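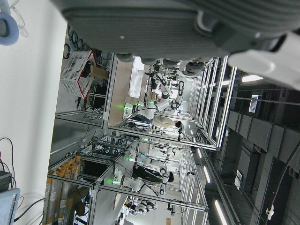

The long workroom at Jenell, with one of the red-rimmed baskets at the near end.

Workroom storage: revised arrangements for benches, baskets and packaging

Users of the long workroom at Jenell are advised that revised arrangements for benches, storage baskets and packaging take effect from the first Monday in March. They apply to all staff, students and visiting users who hold a booking in the room, and they replace the notice that has been displayed inside the door of Room 517 since the furniture was reorganised.

The revision follows a review of the room carried out by Facilities and Workplace Services over the summer period. The review considered where materials are put down on arrival, how long they remain there, and who is understood to be responsible for them. It found that the benches themselves are generally well looked after. Difficulties were concentrated at the ends of the room, where deliveries, empty cartons and items awaiting collection tend to gather, and where it was often unclear whether a given box was in use.

Baskets

White plastic baskets with a red rim are the standard container for small items in transit between the store and the benches. They are intended for short-term use. A basket should carry a tag showing the booking reference and the date on which it was filled, and should be returned to the store when the booking ends. Untagged baskets will be emptied into the holding cupboard at the close of each week and put back into circulation.

A further 16 baskets of the same pattern have been ordered through Plorkik and will be placed on the store shelving when they arrive. Users are asked not to purchase their own. Several different sizes have found their way into the building in recent years, and they do not nest with one another.

Baskets should not be used for liquids, for food, or for waste of any kind. Bottles and canisters are to be kept together on a low shelf with their labels facing outwards. The label must be the original, or a printed replacement obtained from the store. Handwritten tape is no longer accepted.

Cardboard

Cartons may be brought into the workroom for unpacking and may remain beside the bench for the length of the booking. After that they are to be flattened and taken to the recycling cage on the loading dock. Cartons that must be kept for return to a supplier should be marked RETURN on two adjacent sides and moved to the Grīnberga store, where a bay has been set aside for the purpose. The bay is open to all users of the building, and no booking is needed.

Loose fill and plastic film are collected separately. A bin for each is located beside the goods lift – please do not combine them, as mixed loads are rejected by the contractor and the cost of re-sorting is charged back to the building.

Bench surfaces
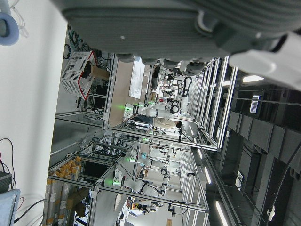
The timber-coloured tabletops are shared and should be left clear at the end of a booking, apart from the equipment that belongs to the station. Working papers, cover cloths and instruction sheets are to be removed or placed in the document tray. Where a sheet needs to stay with a job overnight, it should be signed and dated in the top corner. Sheets without a date will be treated as finished with.

Users should allow 15 minutes at the end of each session for clearing and wiping down. This time forms part of the booking and should be included when the request is made. The booking calendar has been amended so that consecutive sessions at the same bench can no longer be entered without the interval between them. Users who regularly require longer may ask for a standing extension, which will be recorded against their booking profile.

Nothing is to be clamped, taped or screwed to the aluminium framing without prior approval. Requests for additional shelves, hooks or monitor mounts should be lodged with the workshop office, together with a sketch showing the proposed position and the weight to be carried. Most requests will be answered within the week. Fixings already in place at the date of this notice may stay, provided that they are declared to the office before the end of March.

Cables

Spare cable is to be coiled and hung, not left across a tabletop. Hook-and-loop ties are available from the store at no charge. Cables that run between a bench and the wall should be reported to the workshop office if they have slackened or if a tie has come away, and should not be re-routed by users. Power boards may be added by the building electrician only.

Holding cupboard

Items removed under these arrangements will be kept in the holding cupboard on the ground floor and entered in the register at the front counter. They may be collected on any working morning between 9 am and noon on production of a building pass. At the time of the review the register held 96 entries, many of them of long standing. Users who believe that something of theirs may be among them are encouraged to call in before the new arrangements begin – the cupboard will be cleared at that point, and unclaimed materials in good condition will be offered to the teaching workshops at Skenier.

Visiting users

Hosts are responsible for ensuring that their visitors are familiar with this notice. A one-page summary has been added to the induction pack and may be printed from the building intranet. Visitors who bring their own containers should label them with the name of the host and take them away on the day of departure.

Further information

The full text of the arrangements, including the form for additional fittings and the current price list for replacement tags, is held at the workshop office. Comments on the basket and packaging provisions are welcome throughout the first term of operation and should be submitted in writing. A short report on their use will be included in the winter issue of this newsletter.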